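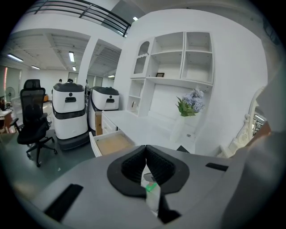

September 30, 2019

Notebook, Nollow drawer task. The Tirner arm hit the drawer front this morning and I've spent most of the day finding out why, so I'm writing it all down while I still remember which thing I tried before which other thing.

Short version for Rui and Eun-seong: nothing broken, no one near it, force stop did its job at 50 N. The arm came down seven millimetres too far towards us on the way in with the package, caught the lip of the drawer and pushed. I had my hand on the stop button but the controller beat me to it. The drawer test rig shifted a bit on the bench and that was all the drama. Still, I don't like it! We've had people reaching in to straighten the drawer between trials and the arm wasn't locked out for any of that. More on this further down.

The trajectory it was following came from run 67, recorded by hand in the big white room. I first blamed the arm (of course I did, it's had a grumpy elbow since February). Homed it, checked it against the calibration block, sent it to the same spot over and over. Fine every time. Then I blamed the replay code, and Zlatko sat with me and stepped through it, and that was fine too, apart from a comment of mine he found very funny and I'm not repeating.

So, back to the recording. I plotted the right hand position over time and at sample 1358 there's a lovely clean step. The hand doesn't move like that, it just hops sideways and stays there for the rest of the run. Flilteo had marked the whole stretch as good tracking, green all the way along, which is why none of us looked twice.

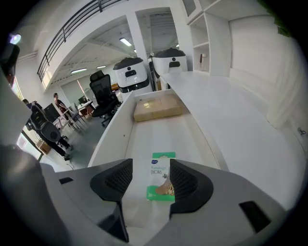
Now the jaw data for the same run looks perfectly sensible. Opens, closes on the package, holds, opens again, no step anywhere. So the two streams disagree about what sort of moment 1358 was, and it's the position stream that's lying. I checked the runs on either side and the left hand is clean in all of them. The right hand has the hop in the later ones as well, a different size each time, always soon after the start.

Rui's guess was that a marker cube had worked loose. Good guess, so I took the right gripper to the bench and leaned on the cube from every side with my thumb. Solid. Put a screwdriver on the screws anyway and got nothing out of them. My guess was glare off the shiny floor confusing the marker detection, and I was quite pleased with that one until I looked at the detections and the corners were sharp right through the hop. 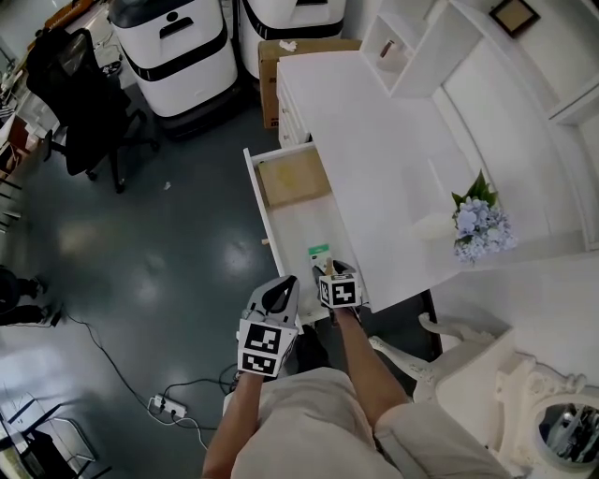 Could the arm have caught this before it touched anything?

The arm only checks that the path is smooth and inside its own reach, and our smoothing filter had already ironed the hop into a gentle slide, so by the time the controller saw it there was nothing odd left to reject.

That filter is mine, by the way. It runs before the sanity check and it should run after. Swapped the order this afternoon, fed it run 67 again with the arm powered off, and it was refused straight away with a jump error. Very satisfying, if about a day late.

As for the hop itself, Benedita got it. The tracking box restarts itself if its supply drops for a moment, and when it comes back it picks up a fresh origin and carries on as though nothing had happened. It's in the restart log, same second as the step. I had never opened the restart log. Now I have.

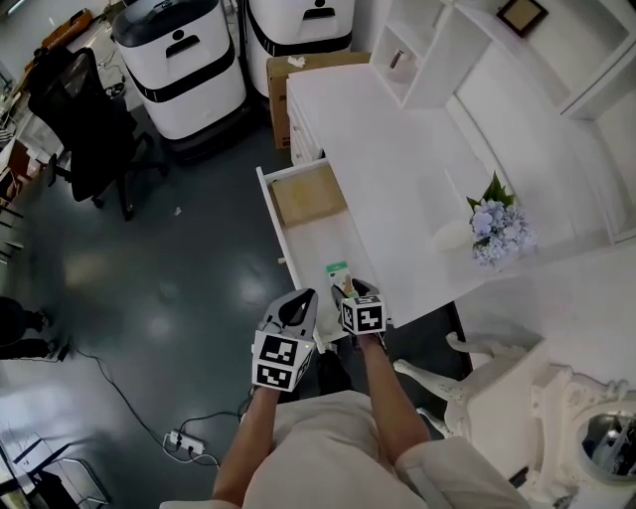 What makes the supply drop is the bit I can't prove yet, but I've got a strong suspect. The box runs from the extension lead in the recording room, and I don't trust that lead where it is. Lean over the drawer with a gripper in each hand and the power strip is on the floor just left of your left arm, several plugs in it and a black cable winding across to it. One knee or one shuffle of the feet and a plug gets nudged. It's a trip hazard even if it turns out to have nothing to do with the hop. Thiện is going to move the strip to the wall side and tape the cable down, and then I'll wiggle each plug on purpose with the box logging and see if I can make it restart.

To do:

Pull every right-hand run with a step in it. Eun-seong has a script for this, ask nicely.

Nothing from this batch goes to the Manzano people until that's finished.

Tracking box onto its own socket, and make a restart stop the recording outright.

Arm locked out whenever a hand goes into the drawer. Key on the hook by the door, sign for it. I'm including myself here.

Drop the force stop for replays? Zlatko thinks 50 is too generous for a job this light and I agree, but we need to see how hard the drawer pushes back when it's shut normally. Measure first.

Ask whoever looks after Flilteo why a new origin counts as good tracking.

Left the arm powered down with the cover on. Run 67 is renamed with BAD in front of it, please don't rename it back.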